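4.3 Setting the launch mode and the boost limit

Read this section before you drive the Sondari for the first time with the Clinholm control module installed. The module must be paired with the car (see section 4.2), and the engine oil must be at normal working temperature.

CAUTION: Use launch mode only on a closed track. Do not use it on a wet surface or with winter tires.

1. Park the car on level ground and apply the parking brake.
2. Turn the ignition on, but do not start the engine.
3. Press and hold the MODE button until the display shows the service menu.
4. Enter the code 2123 and press OK. If you enter a wrong code three times, the menu stays locked until you turn the ignition off.
5. Select BOOST LIMIT. The factory value is 20 psi. Owners of the Kerkevley exhaust kit should not go above this value either, even if the menu permits it.

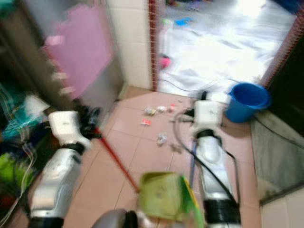
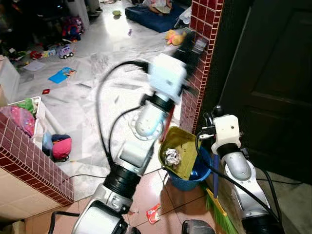

6. Select LAUNCH RPM. The lowest value is 700, and it is meant only for testing of the function in the workshop. For normal track use, follow the table that came with your tires.
7. Press OK and wait for the second beep. The new values are not saved before this beep.
8. Turn the ignition off. Wait one minute, then start the engine and let it idle.

NOTE: If the display shows error 143 after the start, the module did not receive a signal from the boost sensor. Check that the sensor plug is fully pushed in, and repeat from step 2. When the error comes back, set the module to STOCK and contact your dealer.

NOTE: Cars with the Shehu transmission cooler have one more line in the menu, named COOLER FAN. Leave it on AUTO.

After a launch, drive at moderate speed for one full lap before you make the next one. The module counts the launches and blocks the function when the transmission is too hot. The fan can continue to run after the engine is off, so keep your hands away from it.

To return to the factory values, open the service menu again and select RESET ALL. The pairing with the car is not deleted by this.

Text of this section: Debashish Sivakumar, revised Nov 14, 2024

© Clinholm | Contact | Back to top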